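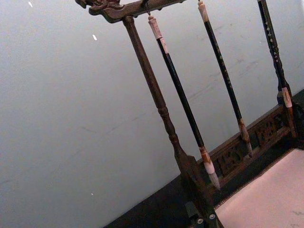 Brush racks, felts and ink dishes: your questions

Print this page | E-mail this page

Do I need a carved rack?
No. A carved wooden one looks good in the listing, and you pay for the carving. What matters is that the brushes hang tip-down with air between them. Macarena Jara has used a plain Mekero rack since March and has no complaints.

Are reddish-brown racks rosewood?
I doubt most of them. Stain is cheap. If the seller won't name the wood, assume it's whatever was on hand.

Should a stained brush tip be thrown out?
Not for the color alone. Ink darkens pale hair and it stays dark.
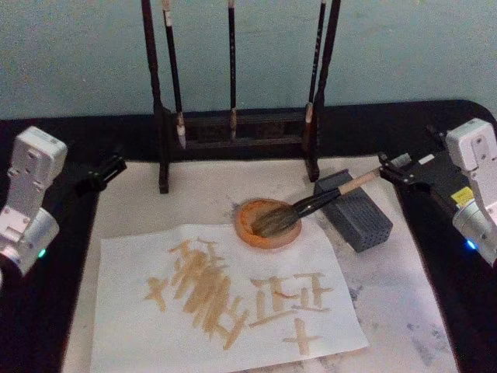 Shops will sell you a "restoring" soap for this. I tried the Cudby one and my bristles are the same color as before. Plain water will do.

Does the dish have to be stone?
For grinding an ink stick, you want a proper stone. For bottled ink, a shallow dish with a wide rim is fine - wide enough to wipe the brush on.

Is felt really worth it?
This is the one extra I'd defend. Ink goes through thin paper, and felt takes it instead of the table.

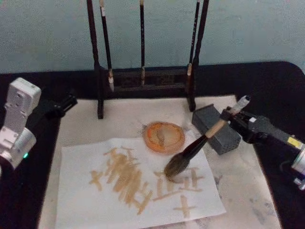

Gray smudges on the felt are normal and don't mean it's finished. Alarcón says to replace theirs every 57 sheets. They also sell felt - draw your own conclusions.

Answers by Savita Semwal

We use cookies to remember your settings. Accept | Decline

Related
Is bottled ink cheating?
Paper weights we returned
Rolard brush rolls, tested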